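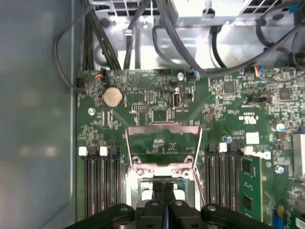 Clikura abre en Hustcombe un taller de reacondicionamiento de servidores y estaciones de trabajo

El servicio revisará placas base, zócalos y memoria de equipos retirados por empresas, centros educativos y ayuntamientos

HUSTCOMBE, agosto. Clikura, empresa dedicada a la reparación y reventa de equipos informáticos profesionales, ha puesto en marcha en Hustcombe un taller destinado a la revisión y el reacondicionamiento de servidores y estaciones de trabajo. El taller admite equipos completos y también placas base sueltas, y trabaja desde este mes con encargos de clientes externos.

Hasta ahora la compañía enviaba a terceros las averías que afectaban a la placa base y se ocupaba en sus propias instalaciones de la limpieza, el cambio de discos y la sustitución de fuentes de alimentación. Con la apertura del nuevo espacio, todo el proceso se realiza en un mismo edificio, desde la recepción del equipo hasta la prueba final.

«Una parte importante de lo que se retira por avería tiene arreglo. El fallo suele estar en un módulo de memoria, en una pila agotada o en un contacto doblado del zócalo», explica Maite Vallejo, directora de operaciones de Clikura. «Cuando el cliente recibe el presupuesto de una placa nueva, lo habitual es que decida tirar la máquina entera. Queremos que antes de tomar esa decisión tenga un diagnóstico por escrito.»

El taller ocupa la planta baja del antiguo almacén de Steyn, una distribuidora de material eléctrico que trasladó su actividad a otra zona de Hustcombe. La reforma ha incluido la instalación de suelo disipativo, tomas de tierra en todos los puestos, una sala de limpieza con extracción de aire y un archivo de piezas con 164 cajones antiestáticos.

Cómo se revisa un equipo

Cada equipo recibe a su llegada una etiqueta con un número de entrada que lo acompaña durante todo el proceso. Antes de abrir la caja se anotan el modelo, el estado exterior y los síntomas descritos por el cliente. Si el equipo contiene unidades de almacenamiento, se extraen en ese momento y se guardan por separado, salvo que el cliente las haya retirado ya.

La revisión interna comienza con la desconexión de la corriente y la retirada del polvo. El técnico fotografía la posición de los cables antes de soltar ninguno, ya que los pequeños conectores del borde de la placa varían de un fabricante a otro y no siempre están rotulados. Después se desmontan el disipador y el procesador.

El zócalo se examina con la placa de sujeción levantada y sin procesador. Se inspeccionan con lupa los contactos, el marco metálico y la bisagra, y se comprueba que la palanca de cierre ejerce la presión correcta. Los restos de pasta térmica se eliminan con alcohol isopropílico y bastoncillos sin fibras. Si hay contactos doblados, se intenta enderezarlos bajo microscopio; cuando falta alguno, se valora la sustitución completa del zócalo.

El siguiente paso son los bancos de memoria. En las placas con ranuras a ambos lados del zócalo se prueba primero un solo módulo, en la posición indicada por el manual, y se añaden los demás de uno en uno. Se revisan también las pestañas de retención de los extremos, una pieza de plástico barata que se rompe con facilidad y que puede dejar un módulo mal asentado.

«Nos llegan equipos con un informe que dice "placa muerta" y lo que hay es un módulo que no ha entrado hasta el fondo», señala Vignesh Reddy, responsable técnico del taller. «Por eso no se pide ningún recambio hasta haber probado la memoria ranura por ranura. Lleva tiempo, pero el recambio lo paga el cliente.»

La pila de botón se mide en todos los casos y se cambia si su tensión está por debajo del valor fijado en el procedimiento interno. La sustitución está incluida en la tarifa básica de diagnóstico. Una vez montado de nuevo, el equipo pasa 11 horas en funcionamiento continuo con carga de procesador y memoria. Si durante ese periodo se registra algún error, vuelve al puesto del técnico que lo ha revisado y la prueba empieza de cero.

Registro de reparaciones

Las intervenciones se documentan en Zedex, una aplicación de seguimiento desarrollada por la propia Clikura. En ella figuran las piezas sustituidas, los resultados de las pruebas y las fotografías del interior. El cliente puede consultar la ficha con su número de entrada y descargar un informe en el momento de la recogida.

Según Femke Brouwer, responsable de Zedex, la aplicación se utilizaba hasta ahora solo para el control del almacén. «Hemos añadido la parte de diagnóstico y una ficha específica para zócalos y memoria, que es donde más diferencias encontrábamos entre la forma de anotar de un técnico y la de otro. Los campos son cerrados y hay que rellenarlos todos para poder cerrar la reparación», indica Brouwer.

Los equipos que no se pueden recuperar se desmontan con autorización del propietario. Los módulos de memoria, procesadores, ventiladores y tornillería en buen estado pasan al archivo de piezas, con la referencia del equipo de origen. Las placas no aprovechables se entregan a un gestor autorizado de residuos electrónicos.

Tarifas y plazos

El diagnóstico tiene un precio fijo de 100 euros por equipo, que se descuenta de la factura si el cliente acepta la reparación. El presupuesto se comunica por escrito y no se inicia ningún trabajo sin su aprobación. Los lotes procedentes de centros educativos y entidades sin ánimo de lucro cuentan con una tarifa propia, que se facilita previa solicitud.

Las reparaciones realizadas en el taller tienen 2 años de garantía sobre la pieza sustituida. La garantía no cubre los daños causados por golpes, líquidos o manipulaciones posteriores en el interior del equipo.

Para los envíos de placas base sueltas, Clikura solicita que se coloque la tapa protectora sobre el zócalo y que la placa viaje en bolsa antiestática dentro de una caja rígida. Los clientes que no dispongan de tapa pueden pedirla al taller antes de preparar el envío. No se aceptan placas envueltas directamente en plástico de burbujas.

Un primer lote de centros de formación

El primer encargo de volumen corresponde a una red de aulas de formación profesional coordinada por Zinhle Hlongwane. Se trata de estaciones de trabajo empleadas en cursos de diseño y cálculo, almacenadas desde que se renovaron las aulas. Una vez reparadas, se destinarán a prácticas de montaje y mantenimiento.

«El alumnado necesita abrir máquinas de verdad, con su polvo y sus cables, y cerrar un zócalo con sus propias manos», afirma Hlongwane. «Para eso no hace falta el último modelo. Hace falta que el equipo encienda al principio de la clase, para saber que, si al final no enciende, el fallo se ha introducido durante la práctica.»

El acuerdo contempla que los grupos de último curso visiten el taller y asistan a una jornada de revisión de placas. Las visitas se organizarán en grupos reducidos y requerirán el uso de pulsera antiestática, que facilitará la empresa.

Fouad Nseir, fundador de Clikura, ha indicado que el taller no tiene previsto admitir por el momento ordenadores portátiles ni equipos domésticos. «Preferimos empezar por lo que conocemos, que son las torres y los servidores. Los portátiles exigen otro utillaje y otro archivo de recambios, y hoy no los tenemos», ha señalado.

Recepción de equipos

La entrega de equipos se realiza en el propio taller, por el muelle lateral del edificio, de nueve de la mañana a dos de la tarde. Para lotes de más de diez unidades es necesario concertar la entrega con antelación e indicar el modelo y el número de equipos. La recogida se efectúa en el mismo muelle, previa presentación del número de entrada.

Sobre Clikura

Clikura repara, reacondiciona y vende equipos informáticos profesionales de segunda mano. Tiene su sede en Hustcombe, donde se encuentran también su almacén de recambios y el equipo de desarrollo de Zedex.

Contacto para medios: departamento de comunicación de Clikura, Hustcombe. Las solicitudes de entrevista con el equipo técnico y de visita al taller se atienden por orden de llegada.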